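Le couvercle, épisode 3

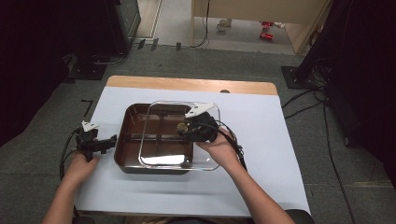
Le couvercle en verre tenu par la pince droite, au-dessus du plat marron.

Bon, je vous avais promis des nouvelles du projet étudiant et j'ai laissé traîner tout le mois de juin, pardon ! Entre les partiels et le rapport à rendre à Mme Zacharopoulos, je n'ai pas ouvert ce blog une seule fois.

Donc, où en est-on ? Pour ceux qui débarquent : notre équipe s'appelle Zidar (c'est Waldemar qui a choisi, on a voté, j'ai perdu) et on prépare le concours Bredarbridge, catégorie cuisine. On fait d'abord les gestes nous-mêmes, une pince dans chaque main, et le modèle apprend à partir de nos démonstrations. Sur le papier c'est simple. En vrai, essayez donc d'attraper un couvercle en verre par le bord avec deux mâchoires au lieu de vos doigts - je vous assure qu'on se sent très bête les premières fois.

Le règlement demande 52 démonstrations propres par tâche, et Elba est intraitable sur le mot « propre ». Si on hésite trop longtemps au-dessus du plat, elle la jette. Si le câble accroche le bord de la table, elle la jette aussi. Markos s'est vu refuser cinq essais d'affilée et il est parti se faire un café sans dire un mot.

Ma grande découverte, c'est le papier blanc sur la table. Avant, on travaillait directement sur le bois et le plat marron se détachait mal. Depuis qu'on a déroulé le papier, c'est beaucoup plus confortable pour tout le monde. Reste le verre, avec ses reflets... Waldemar veut déplacer les lampes, moi je préférerais qu'on garde les reflets, parce que le jour du concours personne ne viendra nous régler l'éclairage ! On en discute encore (enfin, on se dispute gentiment).

L'autre souci, c'est la main gauche. Pendant que la droite s'occupe du couvercle, on ne sait jamais quoi en faire. Moi je la laisse à côté du plat, Elba la recule presque jusqu'au bord, et il va bien falloir qu'on se mette d'accord avant la prochaine série.

La suite, c'est poser le couvercle bien droit, puis l'enlever, puis recommencer avec un autre plat. J'essaie de vous raconter ça avant la rentrée. Et si quelqu'un a une astuce contre les crampes au pouce, les commentaires sont ouverts !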